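# Measuring and replacing a worn plastic gear

These notes cover straight-toothed (spur) gears made of plastic, of the sort found in hand-cranked wool winders, small looms, food mixers, sewing machines and older toys. They don't cover slanted-tooth gears or worm gears, where the sums are different.

You will need:

- digital calipers
- a soft toothbrush and a bowl of warm water with washing-up liquid
- a felt pen that wipes off
- 1,000 grit wet-and-dry paper
- plastic-safe grease
- a notebook, or the back of an envelope

The worked example is a Balus wool winder belonging to Ailbhe Sheehan. It had started to skip under load. The large gear is turned by the handle and drives a small one, the pinion, on the spindle.

## 1. Take it apart in order

Unplug the machine if it has a plug. Work on a tray with a lip. Lay the parts out from left to right in the order they come off, and photograph the tray before you move on to anything else. Washers matter more than they look. A thin washer left off one side of a gear will let it wander along its shaft, and the teeth will then wear on one edge only.

Circlips fly. Put a cloth over your hand when you ease one off.

If the gear is tight on its shaft, don't lever it from one side with a screwdriver. Support the gear close to the hub and push the shaft through with a piece of dowel. Plastic hubs split along the line of the keyway, and a split hub means a new gear even when the teeth are sound.

## 2. Clean before you judge

Old grease hides cracks and makes good teeth look bad. Brush the gear in warm soapy water, rinse it and let it dry in the air. Don't use acetone or brake cleaner. Some plastics go cloudy in them, and some go soft.

Wipe down any nearby plastic while you are there, including parts that don't move. Dust that settles on a housing ends up in the grease sooner or later.

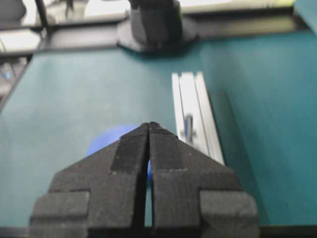 *Small light flecks of dust show up readily on a matte charcoal finish.*

Once the gear is dry, go round it under a good lamp and look at the root of each tooth, where it meets the rim. Hairline cracks start there. Then look at the sides of the teeth. Even polish is normal wear. A step or a hollow is not, and neither is a tooth that leans.

Mark any bad tooth with the felt pen. If the bad ones are bunched together, look for something that jams the machine at one point in its turn. If they are spread evenly, the gear is simply old.

## 3. Count the teeth

Put a pen mark on one tooth and call it one. Go round with a cocktail stick, and stop when you get back to the mark. Do it again in the other direction. If the two counts disagree, do a third.

Include broken teeth. You are after the number the gear was made with.

Ailbhe's large gear has 80 teeth and the pinion has 17.

## 4. Measure across the tips

Close the calipers over the widest part of the gear, tip to tip. With an even number of teeth there is a tooth directly opposite every other tooth, and the reading is simple. With an odd number there is a gap opposite, so the reading comes out a little small. Where you can, take your main measurement from whichever gear of the pair has the even count.

Measure in a few places, and avoid worn teeth. Use the largest reading.

The large gear measured 82 mm.

## 5. Work out the module

Gears that run together must have the same tooth size. In metric gears this is called the module, and you find it like this:

**module = outside diameter in mm ÷ (number of teeth + 2)**

For the winder that is 82 ÷ 82, so the module is 1. Your answer will seldom come out so clean. Go to the nearest common size (0.5, 0.8, 1, 1.25, 1.5) and check it against the other gear. If both gears point to the same size, you can trust it. If the results sit stubbornly between sizes, the machine may have been built to inch sizes, and you will need to search by diametral pitch instead. Divide 25.4 by the module to get it.

## 6. Note everything else

A gear with the right teeth can still be the wrong part. Write down:

- **Bore.** The diameter of the hole. Measure the shaft as well, at a place where it isn't worn.
- **Face width.** How thick the toothed rim is.
- **Hub.** Its diameter, how far it stands out, and which side it is on.
- **Fixing.** Keyway, flat, grub screw, pin or plain push fit.
- **Pressure angle.** Usually 20 degrees on newer gears. Older ones may be 14.5, which gives a slimmer tooth at the root. Ask the seller if you can't tell.

Hubs are the part people forget. Many gears have one on one side only, and it sets where the teeth sit along the shaft. Make a quick sketch from the side with the hub drawn in. 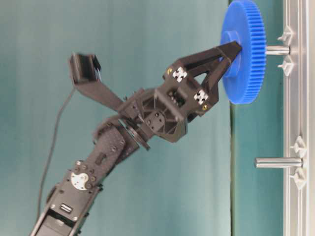

Photo: Zeyu Pan

## 7. Find a replacement

Try the machine's maker first, then a general gear supplier with your list of figures. Moulded acetal or nylon gears are cheap in common sizes. If the bore is too small it can usually be opened out on a drill press. If it is too large you will need a bush, and it has to be concentric or the gear will run tight and slack by turns.

Printed gears work well for light loads. Print them flat, with the shaft hole upright, and use more walls than you think you need. Rub any seam off the sides of the teeth with the 1,000 grit paper, used wet. Two or three light strokes per tooth will do it.

If only one gear of the pair is damaged, you can replace just that one, provided the other passed the check in step 2.

## 8. Fit and check the mesh

Slide the new gear on by hand. It should go on without force and sit square. Put the washers back from your photograph.

The distance between the two shafts should be half the total number of teeth multiplied by the module. For the winder that is 97 ÷ 2, or 48.5 mm. On most machines the shafts are fixed and you can't change this, but measure anyway. A worn bearing often shows itself here.

Hold one gear still and rock the other. You want a slight click of free play. Where the shafts can be adjusted, trap a strip of ordinary printer paper between the teeth, push the gears together, tighten up, and wind the paper out. It should come out creased but not cut.

Turn the pair slowly through a full revolution of the large gear. If it tightens in one place, look for a burr or a bent shaft.

## 9. Grease and run in

Use a thin smear of a grease marked safe for plastics, worked in with the toothbrush. Some petroleum greases make certain plastics swell.

Run the machine with no load for a few minutes, then wipe off whatever has been thrown to the sides. After that, use it normally. Ailbhe's winder was opened up again at 4,000 turns of the handle, and the teeth had an even polish across the full width. The spindle bearing was slightly loose and has been added to the winter list.

Keep the old gear in a bag with the measurements written on it.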